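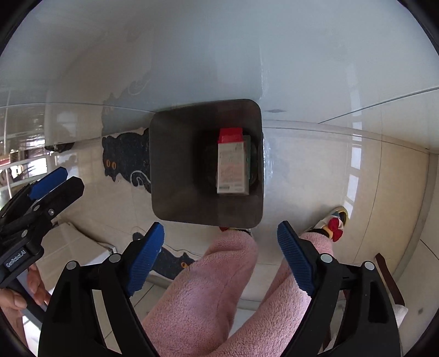
Robots et pinces - Essais et avis

Accueil Forums Nouveautés Membres Recherche
Forums > Robotique > Matériel > Kits de pinces à main

Kit de deux pinces GenRobot.AI : vos retours ?

chaimae_ragab
Bonsoir à tous, j'ai enfin déballé le kit et j'ai passé la soirée assise avec les deux pinces, à prendre et reposer tout ce qui traînait à la maison (la petite brique à bouchon rouge dans le bac noir, c'est devenu mon exercice préféré !). Les patins bleus striés me plaisent beaucoup, le carton ne s'écrase pas si on y va doucement. Par contre, au bout de 17 prises, j'ai le pouce qui tire - c'est normal ou je serre trop fort ?

Younes F.
Bienvenue au club ! Tu serres trop, je pense, on fait tous ça au début. Moi je reste quand même réservé : environ 200 euros de plus que le kit Bollberg, pour une gâchette que je trouve dure, ça fait beaucoup.

asmaa-r
Pas d'accord avec Younes, j'ai eu les deux entre les mains et la Bollberg prend du jeu aux articulations très vite. La mienne flottait après 5 semaines. Et le service de Grandier, qui revend le kit, m'a répondu le jour même, très gentiment.

Younes F.
Le jour même, tu as de la chance, moi j'attends encore mes patins de rechange commandés en août...

Othmane_O
Chaimae, essaie un bac moins profond avant de juger. Avec des parois inclinées, on finit par tordre le poignet pour attraper ce qui est contre le bord, et c'est là que le pouce fatigue. Chez moi, poser le bac sur un tabouret a bien aidé.

chaimae_ragab
Merci à vous tous, c'est adorable ! Je tente le tabouret demain, et je desserre un peu. Younes, tu as commandé tes patins sous quelle référence ? Je voudrais en prendre deux jeux d'avance.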